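Workshop notebook — textiles bench
Jan 18, 2018
Written by Shuk-fan Chung. Please add your remarks underneath and put your initials.

1. What we wanted to do
The medallion print in navy and cream came back from the Pindach order with hard creases. Oi-ling asked if we can relax them only with a water mist, without the iron, as the iron left a shine on the last lot of navy. So this entry is about misting only. The dye test is in section 4 and is not finished.

2. Materials
Tap water, left overnight in the jug so it comes to the colour and temperature of the room (I know water has no colour, King-fai, I mean the cloudiness goes away).
Print fabric, one length, cut from the inside of the roll and not from the end.
White cotton offcuts for the rub test, 100 mm square.
Blue spray bottle. The other one, from the Rellel box, drips from the collar and I have put it beside the sink with a note on it. Please do not bring it back to the bench.
Kitchen scale, reads to one gram. Oluwaseun checked it with the 1000 g weight and it was good.

3. Method as I did it
I weighed the bottle full and then after a set of pulls on the trigger. I got 152 g of water out for the whole set, which is more than I had expected. The nozzle was open one half turn. When it is open more than this it throws a jet and makes a dark spot in the middle of the cloth, and the spot dries with an edge. When it is closed more, the trigger becomes stiff and my hand gets tired before the cloth is covered.

The distance matters more than the nozzle. I had good result at around 30 cm. Closer than this, the grey upholstery under the cloth takes up water too and then everything dries slowly. Next time I will put a towel between. The ottoman is a nice height when you are sitting, but it is soft, so the cloth moves when you smooth it. Shu-fen prefers the desk. I think the desk is too high for a seated person, and we did not agree on this.

After misting: smooth from the centre to the sides with the flat of the hand, wait 5 minutes, smooth again. Do not pull on the selvage. I pulled it on my first try and the rows of circles went out of line, you can see it straight away with a print as regular as this one.

Arm position: keep the elbow low and hold the bottle by the neck when you move it. If you carry it by the trigger it will spit once on the floor, or on your jeans.

Spray bottle and print at the ottoman:

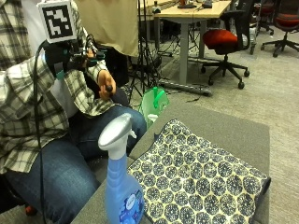
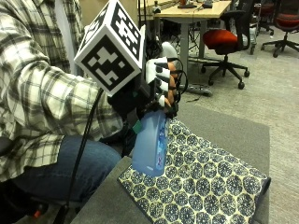 4. Dye test (open)
Wet cotton square pressed on the navy part for the same waiting time, then lifted. The first square shows a very faint grey, which may be only dust from the bench. The second is clean. I would like a third one done by somebody else, with washed hands. The squares are in the envelope marked Tresance, which is an old envelope and has nothing to do with Tresance.

5. To do
King-fai: order a spare nozzle, same thread as the blue bottle.
Oluwaseun: bring back the towel from the dye room.
Oi-ling: decide if the remaining lengths are misted now, or wait until the third square is dry.
Me: find the October page where we wrote down the iron settings — I believe it was in the green notebook.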